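Lab notebook / Manipulation / Handheld data
May 4, 2023 – posted by the Triltow bench, kitchen recordings

Continuing from the last entry, where I wrote that the segmentation by gripper width was not good enough. I now have a result for the second method and I want to write it down before I change the code again.

Short reminder of the problem. We record demonstrations with the hand-held gripper, one long recording per visit, and the person does many small tasks one after another without pressing any button. Later we must cut this long recording into episodes: one approach, one grasp, one move, one release. Until now we cut by the finger opening only. When the fingers close and stay closed we say "grasp", when they open again we say "release". It is simple and it works well for blocks. For household objects it works badly, and the reason is mostly the soft pads. When a thin object is between the pads the opening is nearly the same as when the fingers are closed on nothing. Also people open and close the tool when they are thinking. I do it myself, I saw it in my own recordings.

The new method, which I call Olus in the code (the name has no meaning, it was a free folder name), uses two signals together. The first is the finger opening as before. The second is the difference between the motion of the gripper camera and the motion of the image region just between the fingers. The fingers are fixed to the camera, so an object which is held will stay still in the image while the background moves. An object which is not held moves with the background. So we compute optical flow in a small window between the pads, and we compute flow in the rest of the image, with the fingers masked out. If the window is still and the background moves, then something is held.

Test set: 532 episodes cut by hand from the Sepúlveda kitchen recordings. I did the labeling twice, with a break between, and kept my second version where the two did not agree. The old method put the cut in the wrong place, or made a cut which should not exist, in 44 episodes. The new method did this in 16. I am satisfied with the direction but I do not want to call it solved, and below I explain which ones are left.

First, the blur. When the person turns the wrist fast, the flow in the window becomes unreliable, and the method thinks the object has moved relative to the fingers. It then reports a release which did not happen. The tall, light objects are the worst for this, for example cups and bins which tilt. I tried a longer averaging time and it helped with the false releases, but then the real release was found too late, after the hand was already moving back. A late cut is worse for training than an extra cut, because an extra cut we can merge afterwards with a simple rule.

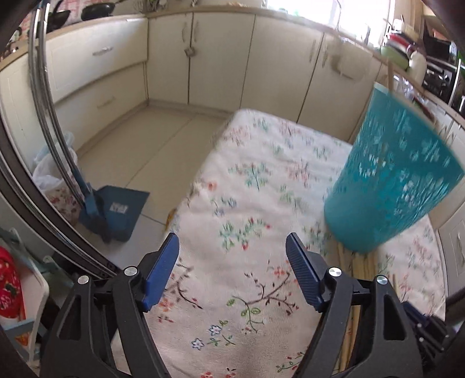 Second, the cloth. I expected a plain white cloth to be difficult, because there is no texture to follow, and it was. I did not expect a printed one to be difficult also. With flowers and branches all over the cloth, there is very much texture in the window when the fingers are open, so the flow is strong and clean. Good so far. But when a small object is held low, just over the cloth, the window contains the object and also a lot of cloth around it. The cloth has more texture than the object, so it wins in the average and the window looks as if it moves. The method says "not held" for the whole carry.

I changed the average to a vote between small patches. If enough patches in the middle are still, this is a hold, even when the outer patches move. After this change the carries over printed cloth became mostly correct. The threshold for the vote is set by hand now and I am not happy about it. I checked a few values and the result does not change much between them, but I checked only on these same recordings, so this is not a real proof.

Third, thin sticks. A bundle of sticks is a special trouble. The pads do not close completely on a bundle, which is good for the opening signal. But if the person takes a single stick, the opening is almost the closed value, and the stick covers very few patches in the window. Both signals are weak at the same time. Of the 16 remaining errors, 9 are single sticks or similar thin things (a straw, a skewer, a pen). I do not think more adjusting will repair them. Maybe the window should have the shape of a long strip across both pads, so that the part of the stick which comes out at the sides is counted too. I will try it, but it needs a new mask, because the pads are not at the same angle in every tool we have.

About the mask, a note for whoever uses the second tool. The mask file was made for the first tool, with its pads at their normal wear. If you change the pads, or tighten the screws at the base of the pad, please make the mask again. I lost one afternoon because the pad edge was inside the flow window. The edge is of course always still in the image, so the method reported a hold in nearly every picture of the recording, and at first I believed it was a beautiful result. The script to make the mask is in the Olus folder. You need a short recording with the fingers opening and closing slowly over a plain surface.

One more thing which I want to remember. The background flow should not be computed on the complete image. In the kitchen the table is near and the cabinets are far, and when the tool translates sideways they give very different motion. If I take the mean of everything, I get a number which belongs to no real surface. I now take only the ring around the fingers, where it is normally the table or the object on it. This gave a clear improvement in the release time, more than I expected from such a small change. The ring is bad when a large object stands directly behind one finger, and then I have one side of the ring on the object and one side on the cloth. For the moment I take the side with more agreement inside it. It is not elegant.

I also compared with what we had in November, when we tried to find the cuts by hand speed only (stop, move, stop). I will not repeat the full table, it is in the old entry. Speed alone finds too many cuts with slow persons and too few with fast persons. But as a third signal it can be useful for choosing between two candidate cuts which are close together. I have it in the code behind a switch, default off.

What I did not measure: whether better cuts give a better policy. This is the question which matters for Nukham, where the cut episodes go for training, and I have no answer today. My feeling is that the late releases matter most, as the policy learns to carry the object a bit past the goal. To check it we need to train twice, with old cuts and with new cuts, same seed and same number of steps, and then run both on the arm with the same start positions. I have prepared the two data folders. The new one is smaller after the merge step, so somebody should decide if we make both equal in size or leave them as they are. I prefer to leave them and report it.

To do next:
– strip window for thin objects, only on the 9 bad ones first
– vote threshold on recordings which I did not use until now
– new mask for the second tool
– write the merge rule in the readme, at present it is only in my head and in one comment
– ask for training time at Nukham for the two runs

Code is pushed, the branch has the same name as the folder. Please do not use the default settings from last week, they still have the long averaging.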